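Water Loss in Sanamville

Sanamville gets its drinking water through 291 miles of buried main, and close to a third of that pipe is cast iron. The oldest sections run under the Dankwa neighborhood, where pressure is highest and the soil is acidic clay. Leakage there is measured at night, between 2 and 4 a.m., when legitimate use is lowest.

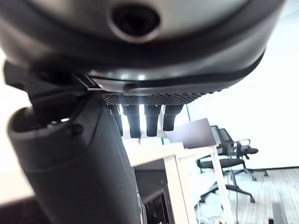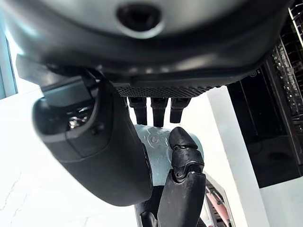 Nazanin Azimi puts the main problem at the joints. The lead in them holds up well, she says, but the clay shifts each February and the pipe on either side moves with it, so a repair clamp placed mid-span does little for the next joint down the line.

The utility divided the network into 28 metered zones. Flow into each zone is logged every 20 minutes and compared with the expected night minimum. A zone that exceeds its limit for three nights running gets an acoustic survey on foot. In the last budget year the surveys found 239 leaks, most of them on service lines between the main and the curb stop.

Pressure control has been cheaper than digging. Two reducing valves at the Uto pump station lowered the night pressure in Dankwa from 85 to 62 psi, and the minimum flow fell by almost a fifth. Main replacement continues on Nondel Street, starting at the river end — the crews expect to reach the rail crossing by October.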